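Ikness Market Stallholders
Minutes of the March meeting, held Wednesday in the upstairs room

Present: stallholders from both aisles, the hall manager, and a representative of Rodus for the layout item only. The Srithong food stall sent apologies and a written note, read out under Food Corner.

The meeting opened at 7 p.m. The minutes of the last meeting were accepted after a complaint that they made the discussion about the heating sound friendlier than it was. The minute-taker accepts the point and has tried to do better this time.

Grids in blue painter's tape.
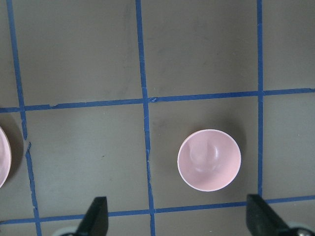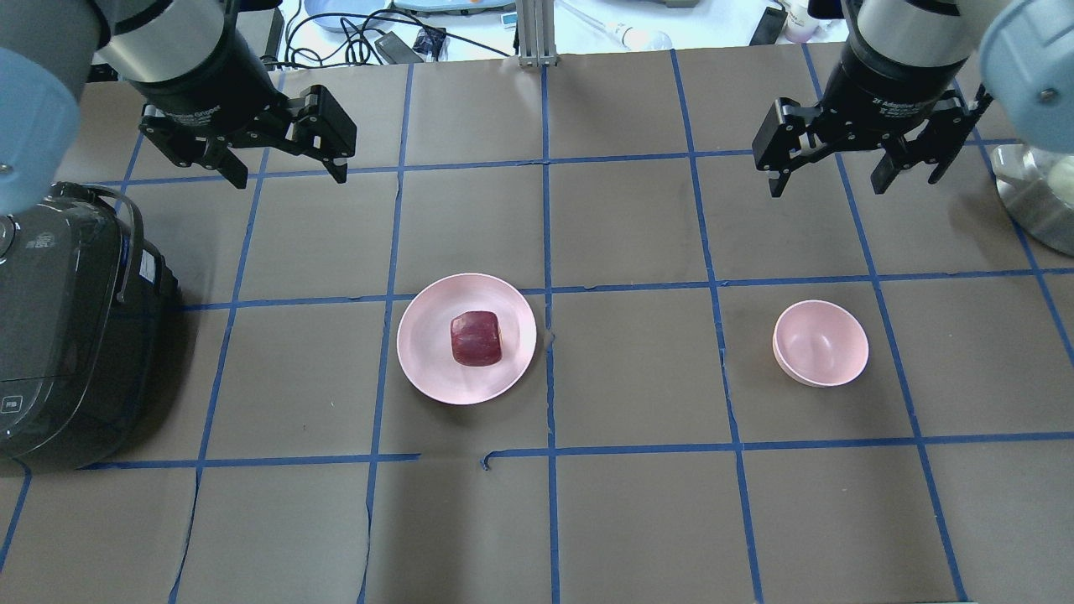
Proposed new floor layout

The Rodus representative presented the plan to replace the two long aisles with a grid of equal pitches. The stated benefits are better "flow," more "discovery" and a fairer split of space. Members asked what flow meant. The answer was that shoppers would spend longer in the hall. Members asked how this was known. The answer was that it had been the case at other markets. Asked which ones, the representative offered to send a list. The list was also promised at the last meeting.

The plan is drawn with every pitch the same size. The secondhand furniture stall pointed out that a wardrobe does not get smaller because a pitch does. The button and ribbon stall said it would be paying for floor it has no use for. Rodus said stalls could combine or share. It was asked who would arrange this, and who would pay if a sharing partner left halfway through the season. Neither question got an answer that could be written down.

The hall manager said the current aisles are a problem on busy mornings and that something has to change by the door, where strollers get stuck behind the bread line. This was generally agreed. Several members said that moving the bread line would fix the bread line, and that it would cost nothing.

There was a long exchange on the pillars. The plan shows them, but in one corner a pitch is drawn with a pillar inside it. Rodus described this as a feature that could hold signs. The plant stall, which would get that pitch, did not agree.

One member spoke in favor of the grid. The back of the left aisle gets very few visitors after lunch, and those stalls have paid the same rent as the ones by the door for years. This was the best argument heard all evening and it did not come from Rodus. It was suggested that the rent could be looked at without moving anybody. The hall manager said rents are set by the owners and that he would pass it on.

Vote on a full trial of the grid: 5 in favor, 7 against. Not carried.

Vote on moving the bread line to the side wall until the next meeting: carried without a count.

Action: Rodus to send the list of other markets. Hall manager to ask the owners about rent at the back of the left aisle.

Online booking

The hall manager reported on Uveck, the booking system that is meant to replace the paper sheet by the office. Stallholders would pick their dates on a phone and pay in advance. He has been using it for the Sunday table sales and says it saves him most of an afternoon.

Questions were mainly about money. At present a stallholder who is sick can call before opening and carry the fee over to the following week. Under Uveck the fee is kept unless the booking is canceled 5 days ahead. The egg stall asked how a person is supposed to know they will have the flu by then. The hall manager said he could override the system by hand. It was then asked what the system was for, if the sick calls were going to be handled by hand as they are now.

He replied that most bookings are not sick calls, and this is fair. The meeting would still like to see the override written into the terms, where a different manager would have to respect it.

Some members do not own a phone that will run it. The hall manager said the paper sheet will stay up "for a transition period." Asked how long that was, he said until people were comfortable. The minute-taker asked for this to be recorded as said, on the grounds that several people present intend never to be comfortable.

The sample receipt handed around had the hall address wrong. To be corrected.

No vote taken. Back on the agenda next time, with the terms in writing.

Food Corner

The note from the Srithong stall was read out. It says the new extraction fan is louder than the old one and does not draw as well, and that on damp days the smell of frying now goes sideways into the knitwear. The knitwear stall confirmed this at some length.

The hall manager said the fan was tested when it was put in and met the standard. It was asked whether it had been tested with anybody cooking. He was not sure. The stall has asked for the installer to come back on a trading day, during lunch, and stand there. The meeting supported this.

The same note asks for another outlet. At present the rice warmer and the coffee cart share one, and whoever plugs in second trips the breaker. The request has been in the minutes before. The hall manager said a quote had been requested. He was asked whether it had been received, and said it had been requested.

Action: hall manager to get the installer in at lunchtime, and to bring the quote or the name of a different electrician.

Advertising

The leaflet for the spring season was passed around. Members liked the color. Opening time is given as an hour earlier than the doors open. The hall manager said this was the printer's mistake. Another member had the proof in her bag, with the same mistake on it and the word "approved" at the bottom.

It was proposed to correct the leaflets by hand. There was no rush to take this on. It was also proposed to open the doors an hour earlier, which got a laugh and then, from the bread stall, a serious reply that they are in by then anyway. Left with the office.

A banner for the road side of the hall was discussed again. Those in favor believe drivers do not know the market exists. Those against believe drivers know and are going to the supermarket. There is no evidence for either view and the banner is not cheap. The meeting asked for a price for a smaller one before any more time is spent on it.

Any other business

The side door still sticks. Reported as fixed in January; it was fixed in the sense that it now sticks closed where it used to stick open.

Lost property: one child's boot, a casserole lid, a good umbrella. The umbrella has now been claimed by two people, and both described it correctly. The office will keep hold of it for the time being.

A member asked whether the meetings could be shorter. It was agreed that they could. Rodus had been given ten minutes on the agenda and the layout item finished well after eight.

Carts left in the loading bay after closing will be moved to the yard. Please put a name on yours.

The next meeting is after the spring opening, same room. Items for the agenda go to the office, on paper or by email, but please not by telling the minute-taker in the parking lot.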